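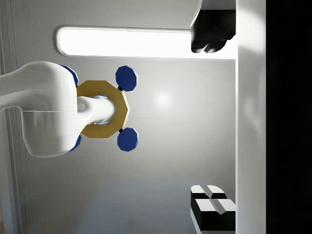 Grisetura 仿真单元：白色机械臂前端、黄色环与蓝色八角垫，右下方为两个黑身白顶方块

Ekeck 公司 Mundness 车间
Grisetura 项目月度例会纪要（四月）

时间：上午9点开始，午饭前结束
地点：车间二楼培训室
主持：Kanokwan Hemmin（测试段主管）
出席：Kumudini Liyanage（仿真与工艺）、Kazimír Michalík（设备维修）、Tadeo Núñez（集成商 Petrauskas 现场工程师）、Bongani Mthembu（测试段操作员代表）
记录：Bongani Mthembu
列席：早班和中班操作员，人来人往，未逐一登记

一、上次纪要确认

上次纪要无异议通过。Kazimír 要求更正一处：上次写的“维修同意夜间值守”，他的原话是“维修愿意讨论夜间值守”。已改。

上次遗留事项里，工位旁的储物柜已经挪走，通道宽了不少，推车现在能直着过去，大家都很高兴。更衣室门口的公告栏还没有换，由 Kanokwan 继续跟。

二、仿真进展

Kumudini 把仿真单元投到大屏幕上，从头到尾放了一遍上料动作。这是操作员第一次看到完整的循环，之前看到的都是一段一段的。屋里的气氛非常好，中班有几位本来只打算站在门口听一会儿，后来都坐下了。

到本次会议为止，仿真里一共跑了1,691个循环。Kumudini 说明，这个数字包括早期调参数时跑坏的那些，没有剔除，她认为跑坏的那部分反而最有用，每一次停下来都有记录，可以按原因查。主要原因有两类：一类是工件姿态偏了，手臂接近时路径规划不出来；另一类是料位模型和实际尺寸对不上，差得很小，但足够让程序报错。第二类已经解决，办法很朴素，她拿着卡尺到现场重新量了一遍，顺便把现场图纸上一个抄错的尺寸也改过来了。

Tadeo 补充，Petrauskas 那边用同一份模型做了节拍核算，结果和 Kumudini 的对得上。他建议下个月起两边只维护一份模型，放在共享目录，谁改了谁写说明。大家同意。Kumudini 请 Tadeo 把文件命名规则先发出来，她不想再看到“最终版”“最终版新”“最终版新改”这样的名字。Tadeo 表示这三个文件里有两个是他的，认了。

关于画面的讨论：

早班操作员提出，从目前这个视角看过去，手臂挡住了左边的两块蓝垫，只露出一点边，右边两块倒是看得很清楚。他们希望培训时能看到四块垫子的全部位置，因为以后站在操作侧，心里得知道手臂前端到底占多大地方。Kumudini 觉得这个意见提得太好了，当场转了一下视角给大家看，答应给培训材料固定加一个从另一侧看的视角和一个俯视视角。

另外有人问，画面里的墙是浅灰色，灯也很亮，和我们车间实际的光线不一样，会不会影响结果。Kumudini 回答，路径和节拍不受光线影响；将来如果要用相机识别工件，光线就必须认真做，到时候她会把车间的灯、下午从西窗进来的太阳都放进模型。Kazimír 插话说西窗的百叶帘坏了一扇，他正好这周修，请 Kumudini 等他修完再去测光。已记入待办。

还有一位同事问能不能把仿真里的手臂放慢看。可以，速度条就在界面下面。后面二十来分钟基本上都是大家轮流拖速度条，纪要从略，但我个人要写一句：很久没有在例会上看到这么多人抢着往前排坐了。

三、工作内容的变化

这一项是本次会议讨论时间最长的部分，应 Kanokwan 要求记得细一些。

1. 现在的做法

测试段目前每班上料365次，全部由人完成：从料架取件，转身，放进测试台，按双手按钮，等结果，取出，放到合格或待查一侧。件本身不算重，累的是转身。Bongani（就是我）代表操作员讲了早班和中班收集来的意见，最集中的是腰和右肩，其次是最后一个小时注意力下降，容易把待查件放错边。放错边目前靠包装段复核拦住，拦得住，但两个段为这事没少拌嘴。

2. 上了手臂以后的做法

按照 Grisetura 的方案，取件、转运、放入测试台由手臂完成，人负责补料架、看测试结果、处理待查件、换型。Kanokwan 强调，判定权仍然在人手里：测试台给出的读数超出范围时，由操作员决定复测还是送待查，手臂只等信号。这一条会写进作业指导书，也会写进 Petrauskas 的验收文件，两边用同一段文字。

操作员普遍关心待查件。以前一个班里待查件是零零散散夹在上料动作中间处理的，常常来不及细看，写个标签就过去了。以后有整块的时间坐下来看，能把密封面拆开，用放大镜看，能和前面机加工段的人直接对话。中班的同事说，这部分活他们一直想干，一直没空干。我自己也是这个想法！去年有一批件反复漏气，最后查出来是机加工换了刀具以后倒角偏小，当时如果有人能安安静静看上半天，可能早就看出来了。

3. 岗位与人数

这一条大家问得很直接，Kanokwan 也答得很直接。测试段现有编制不变。方案一期涉及3个工位，涉及的同事全部留在测试段，岗位名称由“测试操作员”改为“测试单元操作员”，工资等级由人事重新评定，评定结果只会持平或上调，书面文件在下次例会之前发到每个人手里。

有同事追问：二期、三期呢？Kanokwan 说二期还没有立项，她不会对没立项的事情打包票，但承诺凡是影响岗位的方案，在报给管理层之前先拿到这个会上来讨论。操作员要求把这句话原样写进纪要，已写。

4. 班次节奏

手臂不需要歇，人需要。这个问题是早班提出来的：如果手臂的节拍定得太满，补料架的人就得跟着手臂跑，那还不如现在。Tadeo 说节拍可以设上限，Kumudini 说仿真里可以直接看出补料的人每小时要走多少趟，她可以把人的动作也放进去。大家都觉得应该这么做，而且应该先算人的，再定手臂的。

讨论结果：节拍上限由测试段和操作员代表共同确定，写进参数表，修改需要 Kanokwan 和操作员代表双方签字。休息时间照旧，休息时手臂停在待机位，不安排“顺便看一眼”的值守。

Kazimír 对最后一句特别支持，他讲了自己以前在别处上班时的经历：名义上是休息，实际上端着杯子站在机器旁边听报警。他说那样喝的咖啡没有味道。

5. 声音和说话

有一条意见我原先没想到，是中班一位老同事提的。她说现在两个人面对面上料，一边干活一边能说上几句话，新人很多东西就是这么学会的；以后中间隔着一台手臂和护栏，两个人会不会一个班都说不上话。会上安静了一下，然后大家都开始出主意。Kumudini 马上在仿真里把待查台挪到两个工位之间，护栏外侧，这样两个人处理待查件时是并排坐的。挪过去以后手臂的路径不受影响，补料通道也还够推车通过。所有人都赞成，Tadeo 说布局图今天就改。

我觉得这是整个上午最漂亮的一个改动，前后不过几分钟，而且是先在屏幕上挪，没有人需要去搬真的铁台子。

四、安全

Kazimír 负责本项。

护栏与门锁：护栏门打开，手臂断电停止；关门以后不会自动恢复，必须在门外按复位。复位按钮的位置要保证按的人能看到整个护栏内部。目前图纸上复位按钮在柱子后面，看不到里侧，Kazimír 要求移动。Tadeo 同意，新位置由 Kazimír 到现场贴胶带标出来，操作员都去站一站，高个子矮个子都试，定了再打孔。

急停：每个工位一个，待查台一个，补料通道入口一个。有人建议补料通道出口也加一个，讨论后采纳。

卡件处理：这是操作员最想弄清楚的一条。手臂停在半路，件还在前端，谁来取，怎么取？Tadeo 现场讲了步骤，先停机上锁，再由受过培训的人进入。Kazimír 认为讲得对，但是太长，现场没人记得住，要求做成一张贴在门上的卡片，字要大，步骤按先后写，语言由操作员自己定。我领了这件事，打算和早班中班各找一个人一起写，写完先拿给从来没进过护栏的人读，读不懂就重写。

上锁挂牌：每位测试单元操作员配个人锁，锁上有名字。Kazimír 说锁可以自己选颜色，颜色先到先得，会后立刻有人去他那里登记了。

夜间值守：接上次。维修愿意讨论的前提是先有半年的停机记录。试运行期间只开早班和中班，夜班不开。大家同意，本项到试运行结束后再议。

五、培训

Kumudini 提议，把仿真单元装到培训室的电脑上，操作员在真手臂到货之前就可以上手。练习内容包括启动、停止、换型、调出停机原因、从中断处恢复。她说仿真里随便弄坏，点一下重来，希望大家放开了试，尤其要试那些在现场绝对不该做的操作，看看系统怎么反应，把发现的问题写下来给她。

会上先让列席的同事试了一轮。第一位上去的同事一开始不肯碰鼠标，后来把手臂转得自己都认不出方向，全场笑成一片，再后来她自己找到了复原的办法，还教了下一位。Tadeo 在旁边记了满满一页，都是界面上看不懂的词。比如“使能”，好几个人问是什么意思；“示教”也有人以为是开会。他答应把界面中文重新过一遍，凡是操作员要用到的按钮，名字由操作员说了算，英文原名用小字放在下面方便维修查手册。

培训时间安排在上班时间内，计入工时，不占休息。早班由 Kanokwan 调人顶岗，中班由她和中班班长商量。每人至少上机两次，愿意多来的随时来，钥匙在 Kanokwan 办公桌右边抽屉。

关于谁来教：Petrauskas 提供首轮培训，之后由测试段内部的人来教。愿意当内部讲师的请在下次例会前报名，当讲师有津贴，金额等人事书面确认，本纪要不写。目前已有早班、中班各一位同事口头报名，名字等他们跟家里商量好接送孩子的时间以后再记。

Kazimír 问维修人员能不能一起听操作员培训。当然可以，欢迎。反过来，操作员也可以去听维修那一场，讲的是关节润滑和线缆检查，听完至少能听懂手臂不对劲的声音。我第一个报名。

六、试运行判定条件

Tadeo 提交了试运行验收条件草稿，逐条过了一遍，有改动的如下。

节拍一条，原文写“达到设计节拍”，改为“在双方签字的节拍上限以内稳定运行”。

停机一条，原文只统计手臂原因的停机，改为统计全部停机，原因分类另列。Tadeo 起初担心补料不及时也算到集成商头上，Kumudini 解释分类列出以后不会混淆，他接受了。

新增一条：操作员使用感受。每班结束填一张单子，内容包括身体哪里累、哪一步别扭、今天有没有被迫赶着走。单子不记名，由我收，整理后带到例会。Tadeo 说他们做过的验收文件里还没有这一条，他很想看看结果，也想带回 Petrauskas 给同事看。会上同意他带走整理后的内容，原始单子留在测试段。

新增一条：包装段的意见。测试段改了出料方向，包装段的人就要换一边接。下次例会请包装段派人来，座位给他们留好。

七、其他事项

料架的高度。现料架最下层太低，弯腰取放很费劲。手臂对高度没有要求，Kumudini 建议趁这次把整个料架抬高，仿真里已经试过，手臂够得着。Kazimír 说垫脚他可以自己做，不必采购。通过。

护栏的颜色。有人希望不要全黑，车间本来就暗。Tadeo 回去问有没有浅色的。

手臂叫什么名字。这个议题是会议快结束时自己冒出来的，提议很多，争论很激烈，Kanokwan 宣布延到下次，请大家把名字写在公告栏上，一人写一个。

西窗百叶帘见第二项。

饮水机。和本项目无关，但有人问了，Kanokwan 说滤芯已经到货。

八、决定汇总

仿真模型两边合一，放共享目录，改动须附说明。
待查台移至两工位之间、护栏外侧，布局图照改。
节拍上限由测试段与操作员代表双方签字确定。
休息时手臂停待机位，不设值守。
复位按钮移位，现场确认后再打孔；补料通道出口加急停。
料架整体抬高。
试运行只开早班和中班。
验收条件按第六项修改，增加操作员使用感受一条。

九、待办

Kumudini Liyanage：培训材料增加另一侧视角和俯视视角；把补料人员的动作放进仿真，算出每小时走动趟数；百叶帘修好后到现场测光；培训室电脑安装仿真单元。

Tadeo Núñez：发文件命名规则；更新布局图；重新整理界面中文；提交修改后的验收条件；询问浅色护栏。

Kazimír Michalík：修西窗百叶帘；现场贴出复位按钮新位置；制作料架垫脚；登记个人锁颜色。

Kanokwan Hemmin：催人事的岗位评定书面文件；安排顶岗；邀请包装段；换更衣室门口的公告栏（名字征集也要用，请尽快）。

Bongani Mthembu：组织编写卡件处理卡片；设计班后使用感受单；收集内部讲师报名。

下次例会时间由 Kanokwan 另行通知，地点仍在培训室。会后电脑没有关，想继续练的同事又留了一阵，Kumudini 陪着，午饭是后来去吃的。

纪要分发：出席人员、早班和中班公告栏、包装段班长。如有更正请在下次例会前告诉我，写在纸条上塞进我的柜子也行。

记录人：Bongani Mthembu
审阅：Kanokwan Hemmin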